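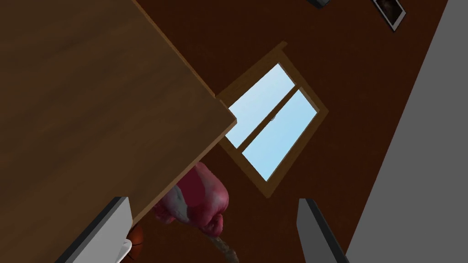
Wundel Worktop Oil, Matt

Maker: Furtado
Range: Wundel interior wood finishes
Type: penetrating oil with wax, one-part, solvent-reduced
Use: interior wooden tabletops, desks, worktops, shelves and benches
Sheen: matt
Colours: Clear, Raw, Mid Brown, Smoke
Tin sizes: 200 ml, 500 ml, 2 litre

Overview

Wundel Worktop Oil is a wiping oil for bare or previously oiled wood. It soaks into the open grain and leaves a thin wax-bearing layer at the surface. It does not build a thick film like a varnish or lacquer, so a worn area can be sanded and oiled again without stripping the whole top.

The oil is sold ready to use. It should not be thinned, and no hardener is needed for normal household wear. For shop counters, canteen tables and other surfaces that are wiped down many times a day, see the note on Dromby Hardener further down this page.

The present formula replaced the older Wundel Table Oil in June. The two can be used over one another once the earlier coat has cured, but they must not be mixed in the same tray. The older product had a higher wax content and dries more slowly, and the blend will stay soft.

Suitable surfaces

Oak, ash, beech, walnut, birch, maple, pine and most other indoor timbers. Solid boards, finger-jointed boards and thick veneers all take the oil. On thin veneer, do not sand between coats with anything coarser than a fine pad.

Oily tropical timbers such as teak and iroko can slow the drying. Wipe these with a clean rag and methylated spirit shortly before the first coat, and try the oil on the underside first.

Not suitable for floors, outdoor furniture, the inside of wardrobes and drawers (the smell lingers in closed spaces), or any surface already sealed with varnish, paint or lacquer. Melamine and other plastic-faced boards will not take it.

Choosing a colour

Clear deepens the natural tone of the wood, much as wetting it would. Use it on walnut or any dark timber.

Raw contains a small amount of white pigment to offset the darkening. It is meant for pale woods. On oak with an open grain the pigment can settle in the pores, and a second coat of Raw will make this stronger. Use Clear for the second coat if the first looks right.

Mid Brown and Smoke are tinted. Stir them from the bottom of the tin before starting and again every time the tray is filled. Apply one tinted coat only and follow it with Clear. Two tinted coats will be uneven at overlaps and may rub off on cloth.

Colour depends on the timber, the sanding and the age of the board. Sample boards are held at the Werari trade counter, but a test on an offcut of the same wood is a better guide than any sample.

Preparation

Remove crumbs of old glue, candle wax and silicone polish first. Sanding spreads them. Scrape what can be scraped and wash the rest off with white spirit, then leave the top to dry.

Sand along the grain, working through the grits without skipping. Stop at a medium-fine paper. Wood sanded too finely takes less oil and the finish will wear sooner. End grain is the exception. Take it one grade finer than the face, or it will drink more oil and turn darker than the rest of the top.

Bevelled edges, notches and inside corners should be sanded by hand with the paper wrapped round a block. A power sander will round them over.

Vacuum the surface and wipe it with a dry, lint-free cloth. Do not use tack rags. Some contain resin that stops the oil from soaking in.

Oil both faces of a loose top. A board finished on one side only will take up and lose moisture unevenly and may cup. The underside can have a single coat.

Applying the oil

Work in a room with moving air, at normal room temperature. The wood should have been in the room overnight.

Stir well. Do not shake the tin.

Pour a small amount on to the surface and spread it along the grain with a white pad, a short-haired brush or a folded cotton cloth. Work in strips the full length of the board. Keep the surface evenly wet and feed any dull patches as they appear.

Leave the oil to stand until it stops sinking in, then wipe off all that remains with clean cotton. The surface should feel almost dry to the hand. Oil left standing will turn sticky and has to be removed with white spirit and a coarse cloth.

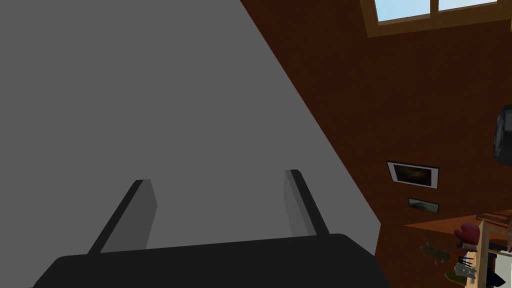 Wait at least 4 hours before the second coat. In a cold or damp room leave it overnight. If the grain has lifted, rub it back lightly with a fine pad and remove the dust.

Apply the second coat more thinly than the first and wipe off as before. Most tops need 2 coats. Very dry or open-grained wood may need another on the end grain only.

Coverage

A 500 ml tin covers up to 8 square metres with one coat on sanded beech. Softwood and open-grained oak use more. The second coat uses much less than the first on any timber. The 200 ml tin is intended for samples, repairs and small items such as stools and chopping-board stands.

Where several tins of a tinted colour are needed for one job, check that the batch codes match. The code is stamped on the base. If they differ, pour the tins together in a clean bucket before starting.

Drying and curing

The surface can be walked past and dusted the next day. Light use is possible after a day of drying in a warm room. Full cure takes longer, and during this time the top should be kept free of water, hot dishes, rubber feet and table covers. Rubber and soft plastic can mark a fresh oil finish permanently.

Drying needs air. A top wrapped in plastic sheet or stacked face to face will not cure. Use battens between boards and leave the ends open.

Resistance

The cured finish resists short contact with water, tea, coffee, wine, beer and cooking oil. Spills should be wiped up and not left to stand. Lemon juice, vinegar and strong cleaners will dull the surface. Hot pans will mark it.

Iron and steel left standing wet on oak will produce a blue-black stain in the timber itself. This is a reaction with the tannin in the wood, and no oil will prevent it fully.

Use with Dromby Hardener

Dromby Hardener may be added to Clear and Raw only. It shortens the drying time and improves resistance to standing water. Follow the mixing ratio printed on the Dromby bottle, stir for a full minute and leave the mix to stand briefly before use. Mixed oil thickens in the tray and cannot be kept. Do not pour it back into the tin, and do not close it in a sealed container.

The hardener must not be used with Mid Brown or Smoke. It affects the pigment and gives a blotchy result.

Care and repair

Dust with a dry or slightly damp cloth. For washing, use a mild soap in lukewarm water and wring the cloth out well. Microfibre cloths are slightly abrasive and will polish a matt surface over time.

Refresh the top when water no longer beads on it. Clean the surface, let it dry, rub in a thin coat of Clear and wipe off. There is no need to sand unless the wood is marked.

For a scratch or ring, sand the full length of the affected board along the grain and feather out at the sides. Sanding only the spot leaves a hollow and a change in colour. Oil as for new wood.

Cleaning of tools

White spirit, followed by soap and water. Brushes should be cleaned straight after use.

Safety

Cloths, pads and sanding dust soaked with this oil can heat up and catch fire without a flame. Soak them in water and lay them out flat outdoors to dry, or keep them in a closed metal container filled with water until they can be disposed of. Never leave them in a heap or put them in a bin bag.

Keep the tin away from heat and out of reach of children. Do not empty residues into drains. Read the safety data sheet before use. It is supplied with trade orders and on request.

Storage

Keep the tin tightly closed, upright and free from frost. A skin may form on a part-used tin. Cut it out in one piece and strain the rest through a fine filter before use. Decanting into a smaller full jar delays skinning.

Ordering

Wundel Worktop Oil, Matt, Clear: 200 ml, 500 ml, 2 litre
Wundel Worktop Oil, Matt, Raw: 200 ml, 500 ml, 2 litre
Wundel Worktop Oil, Matt, Mid Brown: 200 ml, 500 ml
Wundel Worktop Oil, Matt, Smoke: 200 ml, 500 ml
Dromby Hardener: sold separately

Tinted colours in the larger tin are made to order and cannot be returned.

Technical questions: Shinji Ueda, Furtado finishes desk, Werari. Please give the timber, the earlier finish if known, and the batch code.

Sheet revised 2018-11-24. Replaces all earlier sheets for this product.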